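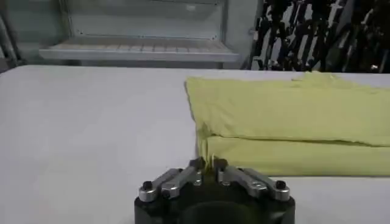
The two-finger gripper holding a corner of the yellow cloth, seen from the wrist.

Review: Tarnholm cloth-handling demo, Sastley open day

I run a small linen service. We wash, dry, fold and deliver for guest houses and a couple of restaurants, and folding is where most of our wages go. When Tarnholm announced an open day at their Sastley workshop in March, with a live demonstration of a robot arm folding cloth, I signed up. I paid nothing to attend and I have no connection with the company. I went in hoping to come out with a price and a delivery date. I came out with a price.

The visit

It was a Tuesday morning. Doors opened at 9, coffee was in the front office, and the session ran 90 minutes including questions. My group was small enough that everyone could stand right up at the table. If you book, ask for a morning slot. A man from the afternoon group emailed me later and said his was crowded and he spent most of it looking at the back of someone's jacket.

Dorottya Farkas ran the demonstration and did most of the talking. Zhuoran Cao sat at the laptop and restarted things when they needed restarting. Both of them answered what they were asked. I had a long list and they got through it without passing me to a salesperson.

The setup

The arm works over a plain white table. The gripper is the part Tarnholm makes and sells, and they call it the Tang. It has a round black base, two sets of silver metal links and a pair of black fingertip pads that close on the cloth. It is simpler than I expected. I had pictured something like a hand, and this is closer to a pair of tongs. The arm itself is bought in, and you can use your own if it is on their list.

A small camera sits at the wrist and looks out over the fingers. Its picture was up on a screen beside the table, and I ended up watching that more than the arm. From where you stand, the gripper often blocks the part you want to see. On the screen you can tell whether it has hold of one layer or two, and that turned out to be most of what people asked about.

How it did

The main job was a light yellow cloth, very thin, the kind of fabric that wrinkles if you breathe on it. The arm pinched a corner, lifted it, carried it across and laid it down, then went back for the next edge. Each fold was slow. Our newest hire would have done four or five in the time it took to do one.

The grip impressed me. The pads meet across a narrow gap and can hold just a thin twist of fabric at the corner. I asked if they left a mark, and Dorottya handed me the cloth afterward so I could check. There was a small crease where it had been held, and it came out with my thumb. I would want to try it on starched napkins before I said more than that.

Picking up a single layer from a stack of two is harder. It did this correctly on most tries while I was there. Twice it took both layers, and once it closed on nothing and had to start over. It noticed the miss by itself. It did not notice the double pick, and Zhuoran stopped it by hand both times. Tarnholm say they are working on that, and I believe them, but I can't run a night shift on it.

The folds were not as neat as ours. Edges were a little off and the top layer stayed wrinkled. There is no smoothing step yet. For cleaning cloths I would accept the result. For table linen I would not.

We were also shown a hand towel, which went better. Thick fabric stays where it is put. Nobody had brought a fitted sheet, and when I asked about one Dorottya laughed and said not this year.

Noise and space

It is quiet. You can talk over it in a normal voice, and after our dryers that was a pleasure. You do need a clear, flat table and steady light. A woman who had seen the same gripper at Clatby told me it struggled there next to a big window. I have windows on two sides, so I wrote that down.

Wear

The pads are the part that wears out. Tarnholm suggest changing them every 1000 picks if you work with rough fabric, and they let me swap a set myself. It took 4 minutes with a small screwdriver, and that included dropping a screw on the floor. The pads come in packs of 2. At our volume I would go through a lot of packs, and I would like to see the price of those come down before anything else.

Cost

The quote I was given covers the gripper, the wrist camera and the software, with a day of setup. It does not cover the arm or the table. I was asked not to publish the number and I'll respect that, but it was more than a year of what I spend on a part-time folder. Renting is possible – ask, as it isn't on their sheet.

What I thought of the open day

As a visit, very good. They let it fail in front of us and kept going, and they gave us time with the cloth and the gripper. I would have liked a printed sheet with the fabric types they have tested. I had to write those down from memory in the car and I have probably missed a few.

As a product for a laundry my size, I'd wait. If you fold one kind of thick item all day and have staff nearby, it may suit you now. I have asked to bring a bag of our own napkins to the next session, and Zhuoran has put me on the list.

Open day: 4 out of 5
Tang gripper, for my use: 2 out of 5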